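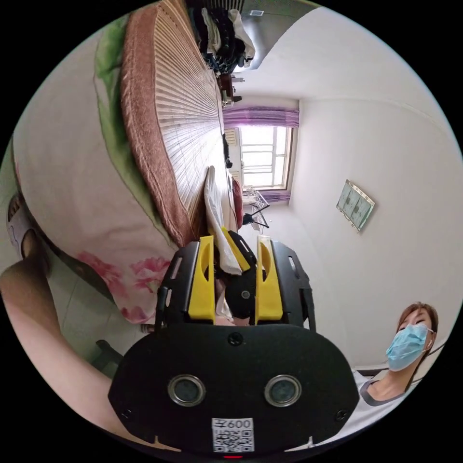
Import Coordinator, Inbound Freight
Zorodent -- Udness office and warehouse
Full time, on site

Zorodent sells dental chairs, lamps and the small fiddly parts that fall off them. Most of it is made overseas, and most of it arrives later than somebody promised. We are looking for a person to find out how much later, and to tell the rest of us in a calm voice.

What you'll do
Book ocean and air freight with our forwarder, Bilgin, and read what they send back, including the attachments.
Track 52 open purchase orders through a spreadsheet that has seen better days. You may replace it. You may not add macros.
File customs paperwork and answer questions about tariff codes.
Warn the warehouse before a container shows up. They have asked for this repeatedly.
Help move 2 product lines from overseas suppliers to our new plant in Pokeo, due to open in September. "Due" is a word you will come to know well.

What we're after
At least 3 years in importing, freight or customs work. A broker's license is welcome but not required. You should be comfortable on the phone at odd hours and able to explain demurrage to a sales manager without sighing until afterward.

What you get
Health and dental coverage (we would look silly otherwise), paid vacation, a retirement match and a $2,000 signing bonus, paid after your first 90 days. Parking is free. The coffee is also free and priced fairly.

To apply
Send a resume and a short note about the worst shipment you ever handled to the Zorodent hiring desk. Spare us the cover letter about your passion for logistics. Applications close at the end of March 2021, and unlike our containers, that date will hold.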